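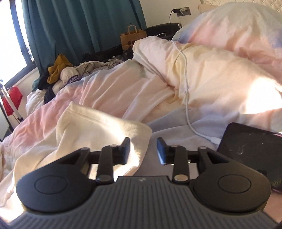 Does the Eltinville recall petition still need more signatures to get on the ballot?
It has enough now, the clerk's office certified 3097 and the cutoff was below that, so it goes to voters unless the council gets a judge to stop it.

ridgeroad_dad
Good. Should of happened a year ago. They voted themselves a raise, then closed the Mavromatis bridge and told us to drive around. 26 minutes extra each way for me. Every day. And the council president stands up there grinning like we won a prize.

plainoldvoter
The raise was voted in by the last council. Look it up. Be mad about the bridge all you want but get the facts right

ridgeroad_dad
Same people, different chairs. Two of them were on the last one.

plainoldvoter
And both voted no on the raise. Minutes are on the town site, February meeting, page 32.

KeepItLocal
page 32, who reads that far. Thats how they get away with it. Bury it behind the parking permits and the tree ordinance

tuckahoe_sue
What bothers me is Bronex. No bid contract, no hearing, and now they've got the road work AND the snow plowing. Whoever signed that is toast in my book. I signed the petition in the grocery store lot and would of signed twice if they let me

KeepItLocal
Sue its illegal to sign twice lol

tuckahoe_sue
I KNOW. Figure of speech

mill_st_mike
There was a bid. Dumier bid too and came in higher. I was at the meeting, maybe 9 pm by then, most of the room had gone home. You can hate Bronex, their plowing is garbage, they took out my mailbox. But it was bid.

ridgeroad_dad
One other bidder. Some competition.

mill_st_mike
Who else was gonna bid? Small town, old trucks, no money. You want five bids go live in the city

nopartyhere
Going to be the unpopular one. Recalls are for crooks. If you just don't like how they vote, there's an election coming anyway. A special costs money and we're the ones paying for it. Same folks who scream about spending want to blow it on an extra election. Makes no sense to me

KeepItLocal
so we sit and take it? Freedom isn't free and neither is a ballot box. Pay for the election

nopartyhere
Didn't say sit and take it. Said vote. Half the people on that petition didnt vote last time, bet you anything.

tuckahoe_sue
I've voted in every single election since I turned 18 thank you very much

nopartyhere
Half, Sue. Could be you're in the other half

plainoldvoter
Anyone know if it's one question for the whole council or each name seperate? Matters a lot. I'd keep a couple of them.

mill_st_mike
Separate. Each one gets a yes or no. Then the replacement is picked on the same ballot, at least thats how the charter reads to me. Kind of a mess, not a lawyer

ridgeroad_dad
I'm voting yes on every name. Clean house. Start over.

plainoldvoter
And who runs? You?

ridgeroad_dad
Might.

KeepItLocal
id vote for him

nopartyhere
God help the bridge

mill_st_mike
Clerk says absentee forms are at the front counter till 4:30. Bring ID. Side door is locked, use the one by the flag

tuckahoe_sue
Thx Mike. Going after work if I can get there in time with the stupid detour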